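Galanis Breakfast Set, reviewed after a month of mornings
By Tadeo Salinas
29 Jul 2021

I have owned one good spatula in my life, and I left it in an apartment in June of a year I would like to forget. Everything since has been a stand-in. The Galanis set is the latest: a pan and a slotted spatula in one box, sold to people like me who cannot be trusted to buy the two separately.

The spatula first. Its head is rounded, so it follows the curve of the pan wall and gets under the edge of a pancake without the little stabbing motion I had come to think of as technique. The slots do what slots do. The handle is narrow, and if you have big hands you will notice it by the second batch. My old Conden had a handle like a canoe paddle and I complained about that too, so weigh my opinion accordingly.

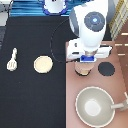

Spatula on the left, pan at lower right, and a round the color of a respectable pancake on the black cloth.

The pan is large. I measured it against my cupboard, and my cupboard lost. The walls slope, so a pancake slides out onto a plate with a tilt of the wrist, or onto the stove if you tilt before locating the plate. Mine heats evenly except for a patch near the handle that lags behind, and the first pancake of the day comes out with one pale cheek. I eat that one standing up.

A word about the white handle. It looks terrific in the store. Mine has met blueberry syrup twice and still looks fine after a scrub, but I now wash it the same night, like a person with standards.

I paid 100 dollars, or 2 trips to the brunch place on the corner. The Inano pan I tried last year cost less and warped by summer. The Fumasum one was lighter and had a lid, a thing I miss when I make eggs and at no other time.

Would I buy it again? The pan, yes. The spatula I would like with a slightly fatter handle – Galanis, if you are listening, I have suggestions. Four stars, and I am keeping the box in case I move.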